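Threading and Tying Off the Pull Cord

I've strung up 46 of these cords by now, and I still go slowly on this part. Give yourself a clear evening, put the Brarnedum kit where you can reach it, and don't trim anything yet!

1. Shake the cord out and let it relax. It comes wound up tight, and if you fight the twist now you'll be fighting it all the way through (ask me how my first one went).

2. Bring the cord down at a slant and keep it running over your fingers, with the doubled part on top. The wavy tan handle piece should sit close to your fingertips.
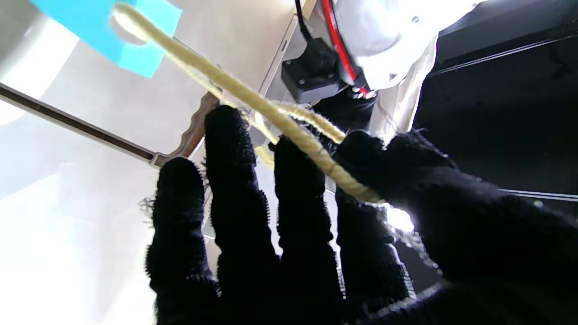
Cord coming down past the tan handle piece.

Note: A little fuzz on this cord is normal. I used to pick it off, then Liesbeth Hoekstra told me to leave it alone, and my cords have lasted longer ever since.

3. Make a loop and drape it over the upper end of the tan piece. Leave it loose enough to slide. Your loose end may already be coming apart into a wispy tuft - that's fine, leave 7 inches of it hanging and we'll deal with it later.
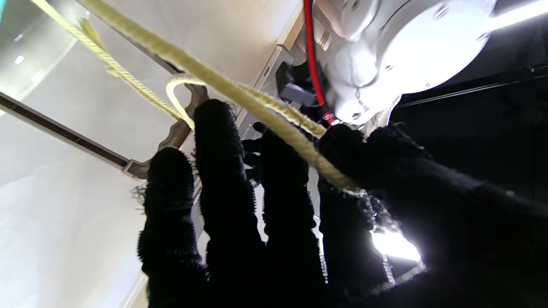 4. Snug the loop down, a bit at a time, switching between the two strands so one doesn't end up longer than the other.

Caution: Don't yank. The cord can skip off the end of the handle piece, and then you're back at step 2 saying words you'll regret.

Finishing the tassel

5. Wrap the top of the tassel as tightly as you can and knot it. I go around a few extra times, probably more than I need to, but I like a good firm neck on mine. Then pinch the tassel and let the strands spread out sideways so you can see which ones are too long.
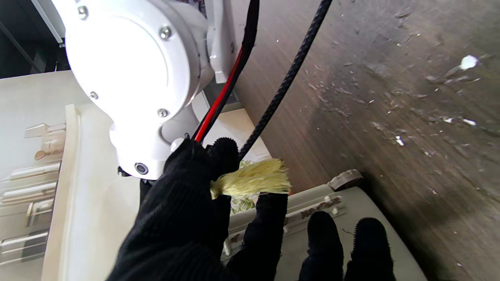

Photo: Givon workshop, June

6. Comb the strands with your fingers and snip the stragglers. Small snips! You can always take off more.

7. Let it hang overnight before you use it, then check the knot again in the morning.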